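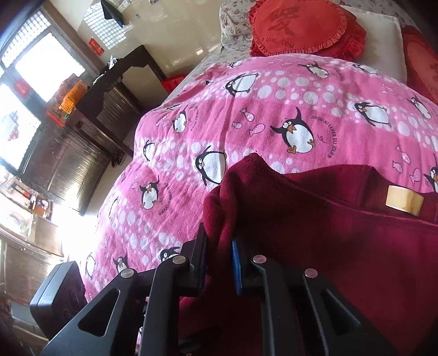 Our second quarter on the Zillside winter bedding scheme has been a busy one, and I'm glad to say a mostly happy one. When we wrote to you in the spring we were still arguing over what ought to go into a bundle, and whether people would rather have one heavy quilt or several lighter layers they could add and take away. Layers have won by a mile. Dark red fleece like the piece on the bed here has been far and away the thing people ask for again, mostly for the backs of armchairs and for the early mornings before the heating comes on. We have now sent out 226 bundles against the 50 we had promised you by this point, and we're very grateful that the grant let us buy early, while the warehouse at Skandex still had plenty on the shelves.

## Money

Of the second instalment, £939 is left and all of it is spoken for. Most will go on single duvets, which we underestimated badly (we had planned for doubles, and then met a great many children in bunk beds). The van cost more than we budgeted in October, when it needed a new clutch, but Schmieder let us spread the bill over the winter and we've covered it from our own reserves, so nothing has come out of your grant for it.

## What families have told us

We ring every household a fortnight after delivery, and these calls have become everyone's favourite part of the week. People talk about sleep far more than they talk about warmth. One mother told us her two had stopped coming into her bed at four in the morning, and she wasn't sure whether she was pleased or a bit sad about it! Several parents said it mattered that the children could pick their own cover, so we now carry a little book of patterns on the van and let them choose.
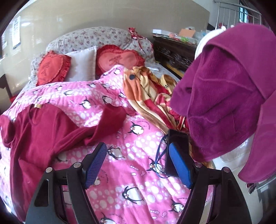
*Penguins on bright pink, on a child-friendly quilt with a striped blanket behind.*

We have had grumbles too, and you should hear them. Delivery slots were too vague in the first month, and 11 bundles came back because we'd missed people at home. We now telephone the evening before and offer a slot after 6 pm, and returns have very nearly stopped. The washing instructions were also far too small to read, so we've had them redone in large print and put into four languages.

## Next quarter

Jilten have offered us a dry storeroom from January, rent free until Easter, and that will let us take in donated pillows and cushions, which we've had to turn away up to now for want of space. We'd also like to try a Sunday drop-in for people who would rather choose in person.
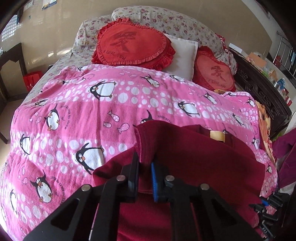 *Rose-print pillows and heart cushions at the head of the bed.*

The one thing we'd like to talk over with you is whether any underspend on doubles may be moved across to mattress protectors, as we're asked for them nearly every day and have only a handful left. A short phone call would do, whenever suits you, and we'll bring the full accounts to the next review meeting as usual.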